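Filed under: Talks & Handouts / Home Storage

We use cookies to remember your settings. Accept / Manage preferences

Baskets in the house: speaker notes
Custstead library, Sunday afternoon session, 26 chairs booked

Slide 1. Title
Wait for the door to close. Say where the restrooms are. Questions at the end, except on washing, which can come up any time.

Slide 2. Why I weigh things
I started with the hall closet. Everything in it that had no shelf went into baskets, and I put each one on the kitchen scale when it was full. The heaviest was the one for shoes. The lightest was hats and gloves, 357 grams with the basket included. Most people guess the other way on size and buy one big basket for everything. Ask for a show of hands: who has a basket they can't lift with one arm?

Slide 3. Measuring
Measure the shelf at the back as well as the front. Older houses on the Leclerc side of town can be off by a finger's width. Take the basket measurement at the widest point, usually the rim or the belly. Leave space for a hand on one side. My own linen shelf is 90 centimeters wide and I stopped trying to fit three on it.

Slide 4. What goes in what
Tight weave: socks, chargers, pens, anything with a thin end.
Open weave: onions, towels, toys with no small parts.
Lined: knitwear. Loose ends of reed catch wool.
Pass the Oria liner around here. Get it back before slide 6.

Slide 5. Looking at the weave
Leave this one up for a minute.

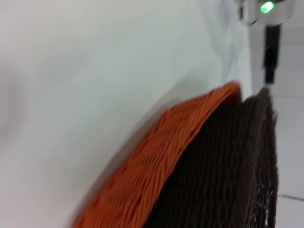
Color is what people choose by in the store, and I'd ask them to look at the weave first. Two colors often mean two patterns, and the patterns can wear differently. With the orange and dark brown one on the slide, the orange rows run on short diagonals, and the brown is worked in small rounded loops. Point to the top edge of the brown, where it is a bit ragged and fuzzy. I check that part with a fingertip before I put a sweater anywhere near it. Then point to the patch of open mesh low on the right. A pencil goes through gaps like that sooner or later.

Slide 6. Cleaning
Soft brush, along the strands. Damp cloth for marks, then dry away from the radiator. No soaking. Flostia sells a brush for this; an old pastry brush does the same job.
If asked about mold: outside, shade, a breezy day. Throw it out if the smell comes back.

Slide 7. Cost
Around 70 dollars did my whole closet, mostly secondhand. Check handles before paying. Turn each one over and look at the base.

Slide 8. Questions
Handouts are by the door. Collect the liner if it hasn't come back. Chairs go against the wall, and the room has to be clear by five.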